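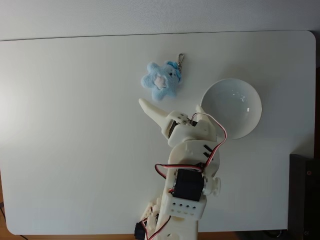

4. Primer lavado y cuidado de la superficie

¡Ya tienes tu mesa Branadano montada y nivelada! Ahora viene la parte más agradecida: dejarla lista para el uso diario. El tablero sale del taller con una capa de acabado que todavía necesita endurecerse, así que tómatelo con calma.

4.1. Retira la película protectora tirando desde una esquina, despacio y en ángulo bajo. Si se resiste, templa la zona con un secador a potencia mínima y sigue tirando.

4.2. Pasa un paño de microfibra apenas humedecido con agua tibia y dos gotas de jabón neutro. Seca enseguida con otro paño.

4.3. Deja reposar el tablero 72 horas antes de apoyar nada pesado. Se puede escribir o comer en él desde el primer día (¡con mantel, por favor!).

Nota: durante ese tiempo es normal percibir un ligero olor a barniz. Ventila la habitación y desaparecerá.

PRECAUCIÓN: no uses amoniaco, acetona ni estropajos. Dejan marcas mates que no se pueden pulir en casa.

4.4. Coloca los fieltros Poser bajo las patas. Vienen en la bolsita marcada con la letra C, junto a la llave Allen.

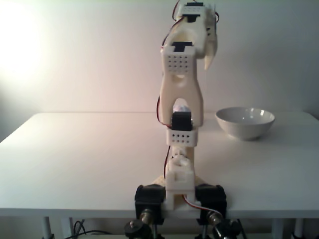
4.5. Vuelve a apretar los tornillos de las patas pasadas casi 2 semanas. La madera del bastidor se asienta y siempre ceden un pelín; con un cuarto de vuelta basta. No utilices taladro en este paso.

4.6. Si vas a añadir el cajón Rultudstead, hazlo ahora. Se desliza por las guías inferiores y encaja con un clic muy satisfactorio. Carga máxima: 32 kg repartidos por el fondo.

Manchas rebeldes

Tinta: alcohol isopropílico en un bastoncillo, sin frotar en círculos.
Cera: deja que se enfríe y levántala con una tarjeta de plástico.
Café o té: pasta de bicarbonato y agua, un par de minutos y aclarado.

Zofia Szulc, que diseñó el acabado, recomienda además una capa fina de la cera Boateng cada mes de marzo. Aplícala con un trapo de algodón, espera a que se vea mate y saca brillo con la mano ligera. ¡El tacto que queda es una maravilla!

PRECAUCIÓN: guarda el trapo usado extendido y al aire hasta que seque por completo. No lo arrugues ni lo metas en un cubo cerrado.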